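Two-Arm Workcell Safety: Do the Rules Get Used?
Project report, Robotics Practice course
Team: Birdie Doucet, Sanaa Badawi, Ultan Nic Giolla

1. Why we picked this

Our lab has a safety sheet for its two-arm cells. It has eight rules, and everyone signs it before they touch anything. We wanted to find out if signing it changes what people do. We went in with doubts, and most of them are still there.

2. What we did

We read the log for one term. It holds 300 entries, one for each session, and each entry is meant to carry a tick for every rule. Then we sat in on five sessions and wrote down what the operators did before the arms were powered.

In the log, 255 entries have every box ticked. That looks great on paper. In the sessions we watched, two operators filled in the whole row at the end, in one go, with the pen hardly leaving the page. We don't think the ticks tell you much.

3. The rules that caused trouble

Rule 2 says to keep the work area clear of "unneeded items." It doesn't say who decides what is needed. In a sorting task with trays and baskets, every container on the table is part of the job, so the rule either means nothing or stops the work.

Rule 4 says cables must be "managed." Cables on a moving arm need some slack, and the sheet gives no limit for how much. Floor cables aren't mentioned at all.

Rule 6 says to stay outside the marked zone while the arms move. We asked three people where the zone starts and got three answers.

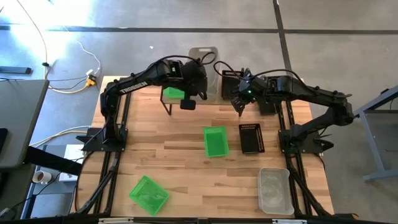 Maribel Carhuamaca read our draft and thought we were being too hard on the sheet. Her point was that a short, vague rule still makes a new student stop and look, and that a 20-page standard would sit in a drawer. She also said we had only watched people who knew they were being watched.

The second part is fair and we can't fix it. On the first part we disagree - a rule that three people read three ways will let somebody lean in at the wrong moment.

4. What we would change

Write down the reach of each arm and mark the zone from that. Name one person per session who clears the table and says so out loud. Replace the tick for cables with a hand check through the full range of motion, power off. Drop Rule 8 ("be careful").

We have not tested any of this. Sanaa wants to try the new sheet in October on the Wollitow cell only. Ultan expects people to tick that one at the end too.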